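Search this site
Enter keywords Go

Windby Tool Library: where we are as of September

Hi all, and thanks again for the second half of the Ñahui grant! I promised you a proper update and I'm typing it with a coffee on Wednesday morning before the doors open.

The big number first: we've made 357 loans since spring, mostly drills, ladders and (I did not see this coming) tile cutters. We have 60 paid-up members, which is a bit under what I told you we'd have. The Zasinik side of town is still slow. I've put flyers in the laundromat there and I'm going to try a Saturday pickup spot next.

Money is fine. We have $700 left in the repair line, and I'd like to move it over to storage if you're okay with that. The hand tools are taking over every flat surface and I want them up on the walls.
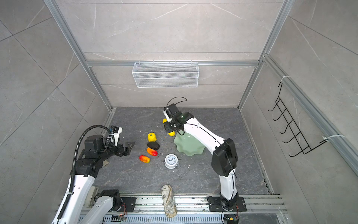
Wall storage: white mesh basket at the back, black five-prong rack on the right.

Two things went badly. The booking page dropped reservations for most of a week, so I went back to a paper notebook until Wurkach got it fixed. And the pressure washer is dead, again. I don't want to spend any more on it!

Next up is the fall sharpening night, then new blades for the saws. Could you let me know about the storage money before I order anything?

Contact us | © Windby Tool Library | Back to top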